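Volto Opens Free Well-Being Course to Everyone in Jimville and Raston

Weekly talks on faith, doubt, gratitude and good health will run for 10 weeks

JIMVILLE, 2018-05-03 - Volto, the community learning charity, is delighted to open its new course on belief and well-being to the public. The course is called Kuipers, after the old street where our first reading group met, and it is free to anyone over 18. Believers, skeptics and people who haven't made up their minds are all warmly invited!

Kuipers looks at a question people have argued over for a very long time: do the habits that come with a religious life, such as quiet prayer, shared meals, singing and giving thanks, do people good in themselves? And can those of us who don't believe borrow some of them?

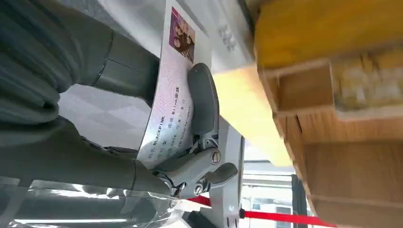 A white printed card, held in a gripper.

Each session lasts 90 minutes. The first part is a short talk, then there is a long stretch of conversation in small groups, with tea and something to eat. Between meetings, people try one simple practice at home and keep a few notes on it. One week that might be ten quiet minutes before breakfast, another week a letter of thanks to an old teacher or neighbor.

We ran a trial of the course in Raston last November with 30 people, and we loved every minute of it. The group included regular churchgoers, two lifelong atheists who sat together every week, and several people who said they only came for the company (they were very welcome too). 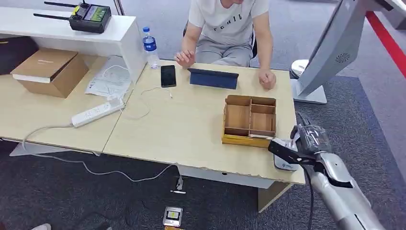
Many of the Raston group still meet, and their comments have shaped the new version. There is more time for talking, less reading, and a whole session on grief, which was the subject people asked for most.

The talks do not push any one faith, and nobody will be asked to pray or to say what they believe. Session leaders will talk openly about the research as well, including the places where it is thin or where scholars disagree.
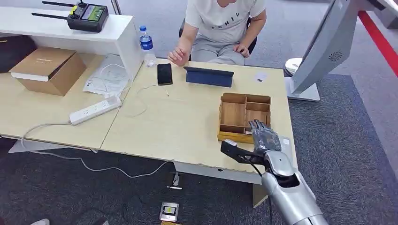 A phone, a tablet in a navy-blue case and a small white card on the table.

Groups will meet on weekday evenings in Jimville and on Saturday mornings in Raston. There are 766 places in all across the year, and each small group will have 7 members so that everyone gets a chance to speak.
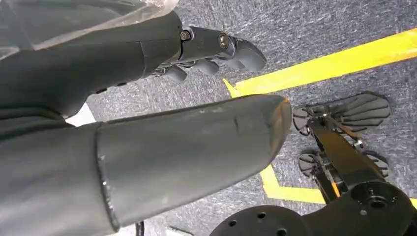
Places can be booked at any Volto reading room or by phone during opening hours. Please tell us when you book if you need step-free access, large-print notes or a hearing loop. Notes for every session will also be free to pick up afterward, for people who miss a week or just want to read along at home.

About Volto
Volto runs free talks, reading groups and short courses for adults in Jimville, Raston and the villages between them.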